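Bavwood Orthopedic and Sports Clinic
Minutes of the Clinical Staff Meeting, July

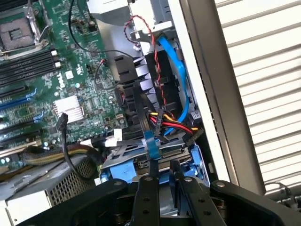

Dell motherboard with the processor socket and memory slots empty.

Location: Second floor conference room, Bavwood
Called to order: 7:05 a.m.
Chair: Dr. Dae-han Cho
Minutes: S. Zakharchenko
Present: Physicians, physical therapy, nursing, front desk lead. Radiology joined by phone from the Davstead office.

1. Previous minutes
The June minutes were approved with one correction. Under cast room supplies, "short arm" should read "long arm."

2. Knee replacement class
Dr. Cho reported that 32 patients attended the pre-surgery class last quarter. Patients who missed it were mostly those scheduled less than two weeks out. The class now runs every other week at Bavwood only. Physical therapy asked for a second location at Davstead. The front desk can book it there if the large treatment room is free after 4 p.m.
Motion to add a monthly class at Davstead starting in September. Seconded and carried.
The handout still lists the old pharmacy phone number. Nursing will correct it before the next printing.

3. Referrals
The Talukder practice is sending more shoulder patients than it did in the spring. Many arrive without imaging, and some have films that were taken over a year ago. Radiology said same-day shoulder films can be done at either office if the order is in by noon. Dr. Cho will call the Talukder office and ask that imaging dates be written on the referral form.
Wait time for a new shoulder visit is now some 40 days. There was discussion about opening a late clinic one evening a week. Nursing does not have coverage for it before October. Tabled.

4. Physical therapy
The Clollilgate balance program has finished its first session. Feedback forms were good on the exercises and poor on parking. The group wants to repeat it in the fall with the same size class. No objection.
Therapy also asked that post-op orders for rotator cuff repair state the sling time in weeks. Two surgeons are writing "per protocol" and the protocol binder has two versions in it. Dr. Cho will pull the older version. Surgeons were asked to write the number of weeks on the order.

5. Front desk
Reminder calls are going out two days ahead. No-shows are down for follow-up visits and unchanged for new patients. The front desk would like to try a text message on the morning of the visit for new patients only. Approved as a trial through the end of September.
Patients are still being told different things about when to arrive for a first visit. It was agreed that everyone will say 20 minutes early.

6. Cast room
The second cast saw is back from service. Please return both saws to the wall hooks at the end of clinic. Waterproof liner is on back order. Use cotton for children unless the family has asked ahead of time.

7. Other business
Flu shots for staff will be offered in the fall, dates to be posted in the break room.
S. Zakharchenko asked that continuing education certificates be turned in to the office by the end of the month. Four are outstanding.
Radiology requested a new lead apron in size small. Approved, up to the usual limit.

Action items
Dr. Cho: call Talukder about imaging dates; remove old rotator cuff protocol.
Nursing: correct pharmacy number on the knee class handout.
Front desk: reserve Davstead room for September class; start text reminders.
S. Zakharchenko: order apron; send certificate list to department leads.

Adjourned at 7:58 a.m. The next meeting will be in August, same room, same time.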